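3. Fitting the doors and drawer fronts

Before you start: carcass must be level and screwed to the wall (section 2). If it rocks, go back. Don't try to fix a rocking cabinet with hinges, it wont work.

You need the hinge bag marked 442, the short screws, a pencil, a No. 2 screwdriver. Drill only for pilot holes, low speed.

1. Lay the door face down on a blanket. Push hinge cups into the two round holes. Arms point to the middle of the door.

2. Two short screws per hinge. Hand tight. Stop when the head is flush.

3. Screw mounting plates to the cabinet side, 80 mm down from the top, 80 mm up from the bottom. Pikidero tall units: third plate goes 464 mm up from the bottom one.

CAUTION: Long screws come through the side panel. Keep them in the other bag.

4. Hook the top hinge on first, then the bottom. Click both. Somebody else holds the door while you do this.

5. Check grain direction before you fit the next front. On Lesora fronts the streaks run along the long edges, light and dark mixed. Normal for this finish, not a fault.

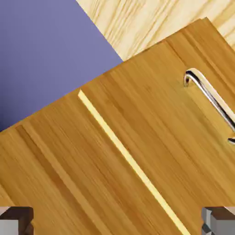
6. Adjust. Front screw moves the door left/right, back screw moves it in/out. Quarter turns only. Close the door, look at the gap, repeat.

7. Drawer fronts: tape in place, check gaps, mark from inside, pilot holes, screw. Pull tape off slowly.

Note: new doors may settle over the first week or two, esp. in July when its humid. Re-do step 6 then.

Note: Himness soft-close dampers go on last. Wrong way round and the door wont shut all the way. Arrow faces the hinge.

Cleaning: damp cloth, dry cloth. No spray polish, no scouring pads.

Missing parts: ask for Narayanan Lobo at the D'Souza parts desk, extension 2361. Have the bag number ready.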